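Chapter 5
Surfaces, Vessels and Place Settings

Objectives

After completing this chapter, the student should be able to:
select a table covering suited to the ware placed on it;
distinguish flat ware from hollow ware by rim, depth and use;
lay out a plate and a bowl so that both can be reached without crossing;
state when whole fruit is served on a plate and when in a bowl.

Key terms: covering, flat ware, hollow ware, rim, well, clear zone

5.1 The covered surface

A table surface is covered for two reasons: to protect it and to make the ware easy to see. A matte covering in a single color serves both purposes. Gloss finishes reflect overhead light and make the edge of a plate harder to judge. Brown and gray coverings are preferred under pale ware, since white ware on a white table has little contrast at the rim.

The covering is laid flat and squared to the front edge of the table. It need not reach every side. 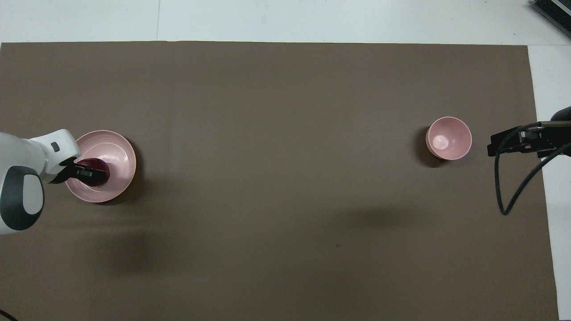

Flat ware is any vessel whose width greatly exceeds its depth. The central area of a plate is called the well, and the raised border is the rim. Hollow ware includes bowls, cups and pitchers. A bowl holds its contents by the height of its wall; a plate relies on the rim and on the shape of the food itself. A round fruit on a plate can therefore roll when the plate is tilted, and the plate should be carried level.

5.2 Spacing

The clear zone is the part of the covering left open between vessels. In the Rothe layout, used throughout this book, the clear zone between a plate and a bowl is 30 cm. The Penano layout closes this distance and is treated in Section 5.4. Either layout may be reversed from left to right. 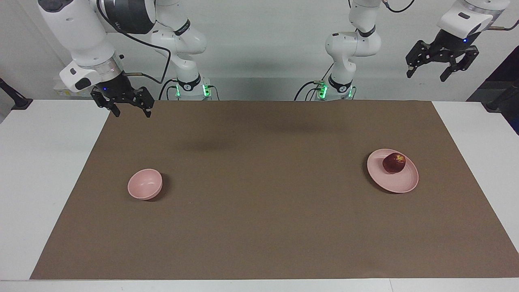 Whole fruit served singly is placed in the well of the plate. Cut fruit, or fruit served with liquid, goes in the bowl. When both vessels are set and only one is filled, the second stays in position until the course ends. Exercise 2 at the end of the chapter applies these rules to a table for one person.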